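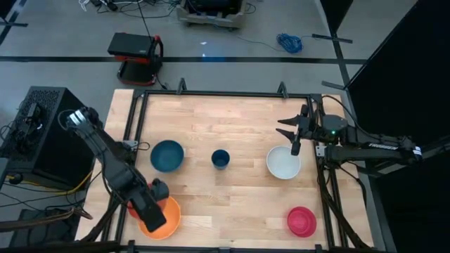 Two arms, one table, and supper dishes

The Skakstead workshop smells of coffee and cut wood, and by early evening in May it is full. Napaporn Bunnag has been building her pair of robot arms here for months, and she lights up when she talks about them. Her goal sounds small: clear a table of bowls and cups, all different colors, the way any tired parent does after supper.

"I wanted something my kids would recognize," she says. "Bowls are wonderful! They're round, they slide, they tip."

She bolted the black frame around the butcher-block top herself, then spent some 35 evenings on the wiring. Rungnapa Saengthong writes the control code, which they call Grikura, and keeps a notebook of 130 test runs — every drop and every near miss.

Much of their talk is about rims. With one finger inside the bowl and one outside, a gripper can pinch the wall, but it has to come down at the right spot.
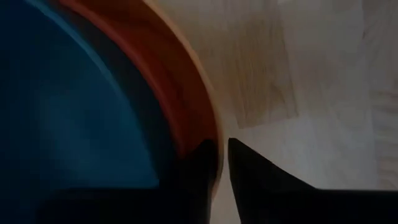 What comes next

Stacking, they hope. Saengthong wants both arms sharing one job by fall, and Bunnag has already started looking for more bowls.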